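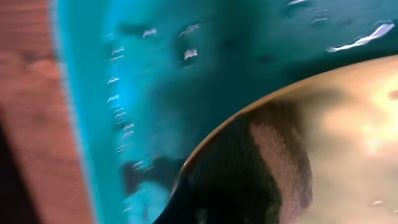
4.3 Preparación de la superficie de trabajo

El presente apartado establece el procedimiento que deberá seguirse antes de colocar cualquier objeto sobre las mesas de madera del taller Kundasero. Se aplica a las mesas fijas, a las auxiliares y a los tableros abatibles de la sala Drendau. El personal distinguirá en todo momento entre la madera descubierta y la superficie de color turquesa situada junto a ella, pues cada una se limpia con un producto y un paño distintos. En las superficies de aspecto brillante, los reflejos blancos de la iluminación pueden confundirse con gotas o restos de producto; la comprobación se realizará, por tanto, con la mano y no únicamente con la vista.

4.3.1 Material necesario

Dos paños de algodón sin teñir, uno para la madera y otro para la superficie de color.
Un paño seco adicional para el repaso final.
Jabón neutro y un recipiente con agua templada.
Cera incolora Cluso, referencia 942, exclusivamente para la madera.
Una espátula de plástico de canto redondeado.

Los paños se marcarán con hilo en una esquina antes del primer uso. No se admite el intercambio entre ambos, ni siquiera después del lavado.

4.3.2 Limpieza de la madera

1. Retire todos los objetos y deposítelos en el estante lateral. Los recipientes abiertos se trasladarán de uno en uno.

2. Elimine el polvo con un paño seco, siguiendo siempre el sentido de la veta.

3. Humedezca el paño destinado a la madera, escúrralo por completo y páselo sin ejercer presión. En las zonas próximas al borde, trabaje desde el interior hacia fuera.

4. Deje secar durante 15 minutos con la ventana entreabierta. No utilice secadores ni coloque estufas en las inmediaciones.

5. Aplique la cera en capa fina solo cuando la madera presente un tacto áspero. Una vez extendida, espere 40 minutos antes de lustrar.

Nota: las maderas de tono rojizo oscurecen de forma apreciable tras el encerado. La diferencia de color se atenúa con el uso y no constituye motivo de reclamación.

PRECAUCIÓN: la cera no debe entrar en contacto con la superficie de color. Si se produce una salpicadura, retírela de inmediato con el paño seco y continúe con el paso 2 del apartado siguiente.

4.3.3 Limpieza de la superficie de color

1. Levante con la espátula los restos sólidos adheridos. Mantenga la herramienta casi horizontal y no insista sobre un mismo punto.

2. Disuelva una cucharada de jabón neutro en el agua templada y aplique la mezcla con el paño correspondiente, mediante pasadas rectas y paralelas.

3. Repase los bordes por separado – la suciedad tiende a acumularse en ellos y pasa inadvertida desde la posición habitual de trabajo.

4. Aclare con agua limpia y seque sin demora.

5. Pase la palma de la mano por toda la superficie. Si percibe zonas pegajosas, repita los pasos 2 a 4.

Nota: las variaciones de tono dentro de una misma superficie no indican por sí solas la presencia de suciedad. Quedan prohibidos los estropajos abrasivos, el alcohol y los limpiacristales con amoníaco.

4.3.4 Colocación de objetos

1. Deje libre una franja de 15 cm a lo largo del borde frontal de la mesa.

2. Sitúe los objetos pesados sobre la madera, con protectores de fieltro en la base.

3. No apoye recipientes cuya temperatura supere los 50 °C sin un salvamanteles. Esta indicación rige para todas las superficies contempladas en el presente apartado.

4. Los objetos se levantarán para cambiarlos de lugar; no se arrastrarán en ningún caso, tampoco los de base lisa.

4.3.5 Registro e incidencias

La persona que finalice la limpieza lo anotará en la hoja de control, con indicación de la mesa y de la hora. Los arañazos, las ampollas y los bordes levantados se comunicarán a Corina Trummer antes de reanudar el trabajo – no deben repararse con adhesivos de uso doméstico. Las solicitudes de cera y paños se dirigirán a Mareike Wegener. La revisión general del mobiliario tiene lugar en agosto; durante ese periodo, las mesas auxiliares se guardan en el almacén Kumarasinghe, cubiertas con tela transpirable.

Para el mantenimiento de patas, bisagras y herrajes, consúltese el apartado 4.4.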